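Storage of Small Household Items on a Shared Table
Project report, Flernstead, 2022-09-10

3. Method

The layout was tested on one white table in the Cindis room. Items were grouped by use, with open containers preferred over lidded ones. Each layout was left in place for 30 minutes and then scored for reach and clear surface.
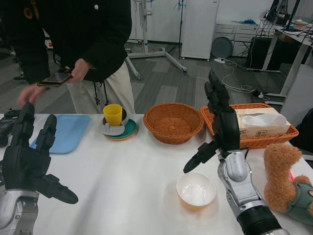

Figure 2. Layout B, with the round wicker bowl on the far side and the tissue box in the rectangular basket.

Layout B places the yellow cup on the teal plate, next to the light blue tray. The white bowl is kept nearer the front. Soft items - the teddy bear in this case - go to the right edge.

4. Results

Layout B scored higher than Layout A on reach and equal on clear surface. The basket took up more space than planned. A narrower one, 10 cm wide, will be tried in Layout C.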